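Do we need another tomato subscription?

Masteo wrote to our members in April with an offer: a weekly box of "peak flavor" tomatoes, picked ripe and on your doorstep within 12 hours. The first box is free. After that you pay by the month, and the cancel button is, I am told, somewhere in the app.

I have been buying tomatoes in this town for a long time and I have my doubts. Peak flavor is a nice phrase. I asked the company how it was measured and got a leaflet back. The leaflet says 90 percent of customers could taste the difference. Difference from what? It does say, in small print, that 189 people were asked, and that they were already customers.

Eusebio Grajales, who grows for the Abugri stall, was kinder than I am. He thinks picking late does help, if the fruit is a decent variety to begin with and gets eaten soon. He also thinks most of what ruins a tomato happens in the home refrigerator, and no subscription can fix that. Keep them on the counter, stem side down, and stop buying more than you can eat by the end of the week.

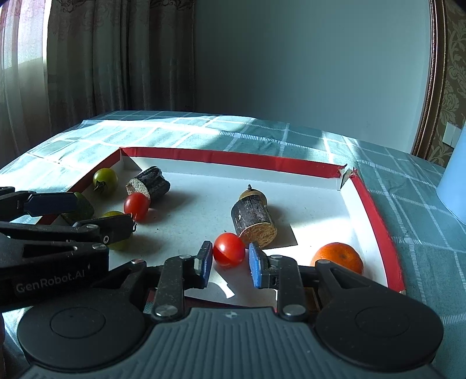
A red cherry tomato, with a green one for company.

Then there is the matter of green ones. The leaflet promises that any underripe fruit will "finish naturally at home." Well, yes. So will the cheap ones. Put them in a paper bag with a banana and check every day. I would like to know why I should pay extra for a box I have to finish myself.

Pouran Esfahani took the free box and let me try a few. They were fine. Two were very good, the rest tasted like tomatoes from the Zirside market, and those you can pick out by hand and smell first. She has since been sent three emails asking if everything is all right.

I am willing to be proved wrong – send me your results if you sign up, good or bad, and I will print them. Slice one from the box and one from the market, add salt to both, and have somebody else hand them to you with your eyes shut. Ekua Lamptey has offered her kitchen for anyone who wants to try it in company. Bring your own bread.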